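The Blogs
October 2024
Filed under: Opinion, Writing

Why I still read the corrections column

I started reading the Pearce Courier when I moved to Pearce, mostly to find out when the recycling was picked up. It comes out on Thursdays and it costs less than a coffee. The front section is town business, the middle is sports and church notices, and the opinion pages are at the back, two of them in a normal week and four before an election.

I have written for those back pages on and off, and I have written here for longer. The two jobs are different and I want to put down some thoughts on that, after an argument that ran through our letters page from June until the end of the summer.

The argument was over a column on the bus line to Flullero. The column said the line should be cut. It gave a reason, which was that the evening bus carried 9 riders on a typical night. A reader wrote in to say the number was wrong, that it came from a single week when the bridge was closed, and that in a regular week the bus carried 82. The paper ran her letter. The columnist answered her in his next column and said his point stood either way. Then came more letters.

I thought his point did not stand either way. If you argue from a number and the number goes, the argument goes with it, or at least it has to be made again from something else. He may have had other good reasons to cut the bus. He did not give them. He wrote 600 words on how people no longer know how to disagree.

I have done the same thing, so I am not writing this from any height. A few years ago I wrote a post here against the new parking rules by the Nonis market. I said the rules would cost each stall owner a day's income every month. I had heard that from one stall owner and I liked how it sounded. Two people emailed me to ask where it came from. I told both of them it was a general estimate. It was one man's complaint, and he sells cheese from a van and would have been mostly exempt.

I left the post up for 10 days before I fixed it. What bothered me later was the wording of my fix. I wrote that the post had been "updated for clarity." It was clear before. It was wrong.

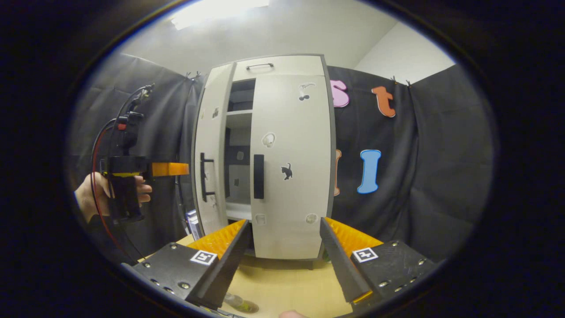

The Courier has a corrections column on page two, and I have come to think it is the best part of the paper. It is dull. It says a name was misspelled, or that the school board meets at seven and not at six. It never says "for clarity." But the corrections column only covers news. The opinion pages are left to look after themselves, on the theory that an opinion can't be incorrect. The opinion can't be, maybe. The facts under it can, and most columns have five or six of them.

So in the bus case the paper did what it always does and treated the letter as the correction. I don't think that works very well. A letter shows up a week later, under somebody else's name, and it reads as one more view. Someone who saw the column and missed the next issue still believes the bus runs empty. My neighbor across the hall repeated the figure to me in August, and she reads the paper front to back.

Blogs are worse in some ways and better in others. They are worse in that I have no editor. I can publish at midnight, and I have. They are better in that the fix can sit on the same page as the mistake, so anyone who finds the post finds both.

I did try to get a sense of how other people handle it. Cirkum, the site that hosts a lot of the local blogs in this part of the state, has a tag you can put on a post when you have corrected it. I searched for the tag and got 135 posts, going back to when the site opened. Most of them were recipes. Somebody had written tablespoon for teaspoon, and said so plainly at the top, with an apology. There were very few opinion posts in the list, and I don't believe that is down to opinion writers making fewer mistakes than cooks do. A wrong teaspoon gets noticed at dinner. A wrong bus figure can go on for years.

There is also pride in it. When I write a recipe I am passing something along. When I write an opinion I have put myself in it, and taking back one line feels like giving ground to the people I was arguing with. I noticed that with the parking post. One of the two people who emailed was somebody I had already disagreed with about the library hours, and I didn't want to hand him anything. He was right, though, and he was polite about it - more polite than I was in my reply.

The rule I use now is a small one. If a fact in a post turns out to be wrong, I say so in the first line, I give the wrong version and the right one, and I say whether I still hold the opinion. Sometimes I do. With the parking rules I still think the afternoon limit is too short for anyone doing a full week's shopping, and I wrote that in the note. It got fewer comments than the original.

I wrote to the Courier and suggested they let the page two column cover the back pages as well. They wrote back that they would think about it. The evening bus to Flullero is still running, and the council takes it up again after the holidays. I plan to go, and to ask for the ridership figures by month before I write anything about it.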